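I'd been meaning to sit down with Adoración Peñalver ever since she told me, in line at the pharmacy, that she keeps "most of the important stuff" in tins. Not in drawers, not in a safe. Tins! So in September I invited myself over with a bag of almond cookies and we ended up in her bedroom, because that's where the good ones are.

She started with her mother. "She sewed for a living, so every tin in our house had buttons in it," she said. "You'd get excited about cookies and it was buttons. Every time." She laughed so hard at this that I had to wait to write it down.

When she moved to the apartment she had 47 tins, and her niece Candela talked her down to 17 (there was some shouting, I gather). What stayed? "The ones that close right," she said. "If I have to fight with the lid, out it goes. I'm 80, I don't fight with lids."

Then we got to the one with the beads.
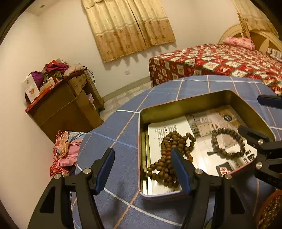

Trinidad Montes

The long brown strand is wood, and she's had it longer than the tin. "I used to hang it on the bedpost, next to the pillow, and it fell behind the headboard every week," she told me. "Candela got tired of moving the bed." The little darker bracelet with the tassel came later, a present from a neighbor, and she says it's too small for her wrist but she likes having it near the other one.

I asked about the printed paper underneath, with all that tiny text. Does she read it? "No, no. It came with the tin and it fits," she said. "I tried tissue paper and it got everywhere."

Her one rule is that beads go in loose. No pouches, no little bags. She coils the long one first and sets the bracelet beside it, "so they don't get married," meaning tangled. It took her 2 evenings once to undo a knot and she's still mad about it.

We talked about the quilt for a while too, the red one with the cream squares, but she made me promise to come back for that. "Bring the cookies in a tin next time," she said. I'd brought them in a paper bag, and I did hear about it.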